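A Visit to the Shrine of Saint Prydderch on the Eve of the Feast

2/29/24

The feast of Saint Prydderch is kept in our parish on the first day of March, and this year the leap day gave us one more day to get ready for it. I used it to go to the shrine itself, at the old pilgrim church above Skulolis, which I had wanted to see for many years.

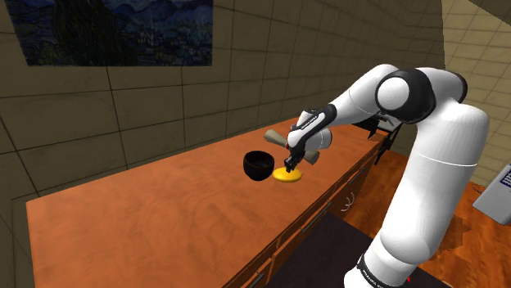

The church opens its doors to visitors on the eve of the feast, from the end of morning Mass until Vespers. I arrived a little after Mass had finished. The road up from the town is steep, and the last part has to be done on foot. There is a path with fourteen stations, made of plain stone posts with a number cut into each one. The carved panels that used to be on them are now kept inside, where the rain cannot reach them.

Eulalia Maldonado was at the door with a list of names. She leads the visits on the eve of the feast and also during Holy Week. Our group was small, mostly people from the parishes along the valley, and a family who had come a long way because their son is named after the saint.

She began outside, at the south wall. According to the tradition of the place, Prydderch was a hermit who came over the hills on foot, settled beside a spring, and would not leave it even when the lord of the valley offered him better land. Very little was written down about him while he lived. The oldest account held here was copied by a monk long after his death, and Eulalia was careful to tell us which parts come from that account and which are stories told by families in the area. The story of the wolf that guarded his door belongs to the second kind. The story of the spring is in the written account.

The saint is usually shown as an old man with a staff in one hand and a bowl in the other. The bowl stands for the water he gave to travelers. In the window over the west door he has no staff, and one of our group asked why. Eulalia said the glass was put back in the wrong order after storm damage, and the staff ended up in the border of the next window, where it can still be found by anyone who looks for it. We all looked. It is beside the foot of an angel.

The spring is inside the church, down two sets of steps at the north side. The chapel built over it is low and dark, and only a few people can stand in it at once. The water comes out of the rock into a basin and goes out again through a channel under the floor. People drink from it with their hands or fill a bottle. I filled a bottle for my sister, who was baptized with water from here and has never been able to make the climb.

On the wall of the chapel are the thank-you tablets, 144 of them, set in rows. Most have a name and a few words. The older ones are hard to read because of the candle smoke, and cleaning them has been put off until there is money for it. One says only "For the child, who walked." I stayed by that one for a while.

From the chapel we went up to the relics. The shrine stands behind the main altar, in the same place it has had since the church was rebuilt. It holds one bone of the saint's right arm, in a plain box of oak bound with iron. During the troubled years the box was taken away and hidden in a farmhouse, and the family who hid it have kept the right to carry it in the procession. Eulalia unlocked the grille so that we could go in one by one. There was no talking, and no hurry either. When everyone had been through, she said the short prayer that is used here, first in the old language and then in English:

Blessed Prydderch, you who gave water to the stranger, ask for us a heart that does not count the cost.

I had known the English version since childhood. I did not know that in the old language the word for "stranger" is also the word for "guest."

After the shrine we were given an hour to ourselves. I went to see the books, which are kept in the former sacristy and are looked after by Ekkachai Somboon. He came here to study church music and stayed on to care for the library. He had laid out three things for the day: the copied life of the saint, a book of chants for the feast, and the first register of pilgrims.

The register was opened in 1,582 separate entries by one hand, all in the same brown ink, before a different writer takes over. Ekkachai thinks this was the priest Feder, whose name is on a stone in the floor of the nave. For each pilgrim Feder wrote a name, a village and the reason for coming. Some reasons are long. Many are a single word, such as "eyes" or "debt." Next to one man's name he wrote "would not say," and further down the same page the man's name appears again with the word "thanks."

The chant book is harder going for someone like me who does not read the old notation. Ekkachai sang the first lines of the hymn for Vespers so that we could follow the marks on the page. The tune is close to the one we use at home, but it turns downward at the end of the second line where ours goes up. He said that both forms are old, and that the parishes on the two sides of the river have argued about it for a very long time. I will mention this to our choir, although I do not expect them to change.

Lunch was soup and bread in the hall across the yard. It was a Lenten meal, plain and hot, and there was enough for everybody. I sat with the family I mentioned earlier. The boy had been told that he would be allowed to ring the small bell before Vespers, and he asked several times what hour it was.

In the afternoon there was a talk on keeping a feast that falls in Lent. The speaker was the parish priest of Flondance, on the far side of the valley. He said people often ask him if it is right to celebrate in this season, and he answers that the saint fasted for most of his life and that honoring him should not lead anyone to do the opposite. In his parish the custom is to keep the procession and the hymns, and to give what would have been spent on a festive meal to travelers and people without a home. He asked us to think about doing the same. There were questions afterward, mainly about the date. When the feast falls on a Sunday of Lent, it is moved to the next day, and the procession moves with it.

Confessions were heard from the end of the talk until the bell. The line was long and went along the whole north aisle. I used the time in line to look at the painted ceiling, which shows the saint's journey in 53 small squares, beginning over the door and ending above the altar. Some are very faded. The wolf is in several of them, so the painter evidently had no doubts about that story.

The boy rang the bell, rather hard, and Vespers began. The church was full by then, with people standing at the back and on the steps of the spring chapel. The hymn was sung in the form Ekkachai had shown us, and those of us from the other side of the river went up where everyone else went down. After the blessing, the oak box was carried once around the inside of the church. The full procession, to the town and back, is kept for the feast day itself.

I walked down before dark with the bottle in my coat pocket. For those who would like to go, the church is open every day in March from morning Mass until Vespers, but the shrine is unlocked only on the eve, on the feast and on the eight days after it. Groups should write to Eulalia Maldonado at the parish office in Skulolis. The library can be visited by arrangement with Ekkachai Somboon. There is no charge, and there is a box for the tablets by the chapel steps. Wear good shoes for the path, because the stones between the ninth and tenth stations are loose.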